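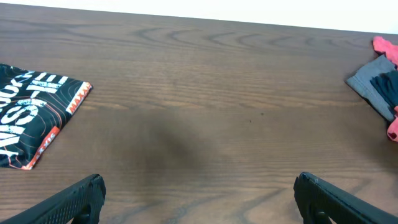 Istaは、万年筆のインクを紙に書いたときの色、にじみ、裏抜け、乾くまでの時間を、一行ずつ書きためてきた記録集です。もともとは自分のノートの余白に書いていた覚え書きで、同じインクを二度買ってしまったのをきっかけに表へ移しはじめ、気がつけば3,000行になりました。色の書き方には最後まで悩みまして、たとえば茶系のインクの「濃淡」という欄は、「なし」「細かい」「溜まりあり」の三つに書き分けています。

# Ista インク筆記記録

最終更新：2019年4月17日

## 何が入っているか

- 記録：3,000行
- インク：69色
- 紙：9種類
- 列：17列
- 形式：CSV(UTF-8、改行はLF)

インクはFlellamettiのものがいちばん多く、これは単純に私の好みです。とくに灰色がかった緑や、書いてしばらくすると赤みが出てくる紫がたまらなく好きで、似た色ばかり買ってしまうものですから、黄色や橙の行がずいぶん手薄になっています。色の偏りが気になる集計をなさるときは、先に `color_family` の列をご覧ください。

紙はEstardの便箋とWegenerのノートが中心です。Estardはつるりとしていて乾きが遅く、Wegenerはインクをよく吸うので線が少し太ります。同じ色でも別のインクに見えることがあり、それが面白くてこの記録をやめられずにいます。

## ファイルの構成

```
ista/
 records.csv
 inks.csv
 papers.csv
 notes/
 README.md
```

`records.csv` が本体です。`inks.csv` と `papers.csv` は名前の一覧で、それぞれ `ink_id` と `paper_id` でつながります。`notes/` には表に収まらなかった感想が入っていて、長いものも短いものもあり、途中から手紙の文例になっているものまであります。お暇なときにどうぞ。

## おもな列

| 列名 | 内容 |
|---|---|
| `ink_id` | インクの番号 |
| `paper_id` | 紙の番号 |
| `nib` | ペン先の太さ(EF、F、M、B) |
| `color_family` | 大まかな色の仲間 |
| `shading` | 濃淡(なし、細かい、溜まりあり) |
| `feathering` | にじみ(0から4) |
| `bleed` | 裏抜け(0から4) |
| `dry_sec` | 指でこすって伸びなくなるまでの秒数 |
| `humidity` | 書いた日の室内の湿度 |
| `memo` | ひとこと |

残りの列はペンの個体番号や瓶を開けた月などで、`inks.csv` の冒頭にまとめて説明を書いておきました。

## 記録のしかた

一行につき、同じ短い文を三回書いています。乾く時間は三回目の文の最後の一文字で測ります。最初のうちは一文字目で測っていたのですが、ペン先にインクが多く残っていると値が大きくばらつくので、やり方を変えました。古い測り方の行には `memo` に「旧」と入れてあります。

にじみと裏抜けの0から4は目で見た評価です。0がまったくなし、4は読むのに困るくらい、と思ってください。1と2の境目はその日の気分にだいぶ左右されます。何度か見直して揃えたつもりではありますが、細かな差を論じるのには向きません。

## 気をつけていただきたいこと

- 湿度の欄は、古い記録では空いています。湿度計を買ったのが途中の9月で、それより前の分は埋めようがありませんでした。
- `dry_sec` が空欄の行は、測り忘れです。0秒という意味ではありません。
- Wegenerのノートは一度紙が変わったようで、手ざわりが違います。前のものと後のものを別の `paper_id` に分けました。
- 耐水性は調べていません。封筒の宛名に使うインクを選びたい方には、残念ながらお役に立てないと思います。
- 色の名前は私の呼び方です。瓶のラベルの名前は `inks.csv` の `label` にあります。

## 読み込みの例

```python
import pandas as pd

r = pd.read_csv("records.csv")
p = pd.read_csv("papers.csv")
d = r.merge(p, on="paper_id")
print(d.groupby("paper_name")["dry_sec"].median())
```

表計算ソフトで開いても大丈夫です。文字化けするときは、読み込みの画面で文字コードにUTF-8を選んでください。

## 使い方と連絡

CC BY 4.0で公開しています。手紙の道具選びでも、統計の練習でも、お好きなようにお使いください。誤記を見つけたらIssueに行番号を添えて書いていただけると、とても助かります。お手持ちの紙で試した記録も大歓迎です！ 送ってくださるときは、ペン先の太さだけは忘れずに添えてください。返事は遅めですが、いただいたものは全部読んでいます。

次は、薄い航空便用の便箋を足すつもりでいます。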